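棚の片づけ、ついに始めてしまった。引っ越してから2年、ずっと「そのうち」と言いつづけてきた飾り棚の大整理です。長くなりそうなのでスレッドにしておきます〜

まずうちの状況。置物が多い。とにかく多い。動物もの、鳥、よくわからない果物、旅先で買った小皿。母ゆずりの収集癖というやつで、実家の玄関もだいたいこんな感じだった。遺伝って怖い。

きっかけは先週、棚のいちばん上の段を拭こうとして、脚立から降りるときに肘が陶器のふくろうに当たったこと。落ちなかった。落ちなかったけど、心臓は落ちた。

で、もう決めた。いったん全部おろす! 拭く! 残す子と送り出す子を分ける! そして棚に戻すときは、前より少なく、間をあけて置く。これが今回の目標です。

作戦会議の相手はタイラ(Tayla Trevaskisさん。英語サークルで知り合った、片づけのほぼプロ)。電話で相談したら「棚の前で考えちゃだめ。1個ずつ別の場所に連れていって、そこで見るの」と言われた。なるほど、棚にいると景色に溶けちゃって、1個ずつの顔を見てないんだよね。

別の場所、といってもうちは狭いので、使うのはテーブル。そこに赤い布をかけることにした。この布、Giltleyっていう生地屋さんの端切れコーナーで36%引きだったやつ。クリスマス用に買って、結局一度も出番がなかった。ごめんよ、8か月越しのデビューだよ。

かけてみたら思ったより赤い。部屋が急に旅館の宴会場みたいになった。でも置物を1個だけのせると、びっくりするくらい立派に見えるんですよ。全員が美術品の顔をしはじめる。危険。全部残したくなる。

というわけで、赤い布の上の白い子がこちら↓

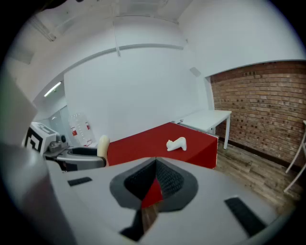

のびーっとしてる白い子。たぶん猫。

この子の名前は「のびこ」。3年前のがらくた市で買った。頭が低くて、おしりが高い。朝の私もこの姿勢から一日を始めたいのに、実際は布団の中で丸まったまま15分が過ぎる。

つやつやの白なので、赤の上だとめちゃくちゃ映える。棚では白い壁を背にしていたから、完全に保護色だったんだな……。3年間も保護色で暮らさせてしまった。これは反省。

猫なのか問題についても書いておきたい。私は猫だと思って買った。妹は「きつねでしょ」と言う。タイラは「犬のあいさつのポーズじゃない?」と言う。耳が小さくとがってるから猫でいいと思うんだけど、どうでしょう。猫派の票を待ってます。

判定:残す。即決。会議は2秒で終わりました。

ここからは手入れの話。同じような置物を持ってる人向けに、私のやり方を置いておきますね(専門家ではないので、高価なものや古いものは詳しい人に聞いてください)。

まず、乾いたやわらかい筆でほこりを払う。私は化粧用のチークブラシの引退したやつを使ってます。耳のうしろ、足のつけ根、しっぽのまわり。こういう細かいところは布だと届かないし、引っかけて折るのがいちばんこわい。

次に、ぬるま湯でかたくしぼった布で軽く拭く。つやのあるものは、これだけでかなりさっぱりする。絵付けのあるものは、目立たないところで試してから。昔、市で買った鳥のほっぺたの赤みを拭き取ってしまったことがあります。あの子はいま、とても顔色が悪い。

最後に乾いた布。めがね拭きが最高。指紋が残らない。これに気づいてから、めがねより置物のほうがぴかぴかです。

あと、持つときは細いところを持たない! 胴体を下から! のびこみたいに、前足側とうしろ足側のあいだがあいてる子は、つい橋の欄干みたいにつまみたくなるんだけど、ぐっとこらえて両手で。

布を敷いておくのは作業のときも正解だった。テーブルにじか置きだと、こつん、という音がするたびに息が止まるので。ただし布がつるつるだと布ごとすべります。端を引っぱらないように、袖のボタンにも注意(やりかけた)。

さて、送り出す子たち。捨てるのは無理なので、もらい手を探します。小皿の何枚かは、料理教室で一緒のワリックさん(Warrick Paewaiさん)がしょうゆ皿に使いたいと言ってくれた。ありがたい。うちではほこり受けだったものが、お刺身の横に並ぶ人生を歩む。大出世。

残りは来年4月の市に出すつもり。出店料が272円だった頃が懐かしい……と言いたいけど、そんな時代はなくて、普通に千円以上します。272円なのは、さっき買った梱包用の薄紙です。

ちなみに今日の出費、薄紙と、棚に敷くフェルトと、小さい突っぱり棚を合わせて2,657円。片づけようとすると物が増える現象、だれか名前をつけてほしい。

フェルトはグレーにしました。白い子も色のある子も、どっちも沈まない色。最初は赤い布を切って棚に敷こうかと思ったんだけど、全段が赤いとさすがに落ち着かないかなと。タイラにも「毎日ひな祭りになるよ」と止められた。

並べ方もメモ。高さのある子をうしろ、低い子を前。ここまでは前と同じ。変えたのは、顔の向きをそろえないこと。全員が正面を向いてると、通るたびに集合写真を見ている気分になるんだよね。少し斜めにしたら、みんな勝手に暮らしてる感じになった。

のびこの場所だけ迷い中。候補は、①本棚の横の低い段(見下ろすと背中の坂がきれい)、②窓辺(光が当たってつやが出そう、でもカーテンに払われそう)、③玄関(来た人が必ず何か言ってくれそう)。

個人的には①に傾いてる。この子は横から見るのがいちばんいいので、通り道に対して真横になる場所がいい。正面からだと、ただの白い頭になっちゃう気がする。

追記:妹から「きつねにしては、しっぽが足りない」と連絡あり。きつね派、自滅か。

追記2:赤い布、片づけようと思ったのにまだかけてある。夕飯をこの上で食べたら冷凍餃子が妙に豪華でした。しょうゆをこぼす前に外します。外すってば。

今日は上の段だけで終了。中段は小さい鳥が密集しているので、気力のある日にやります。みなさんの棚にいる「のびてる子」も見たいので、よかったら写真つきで返信ください! おやすみなさい〜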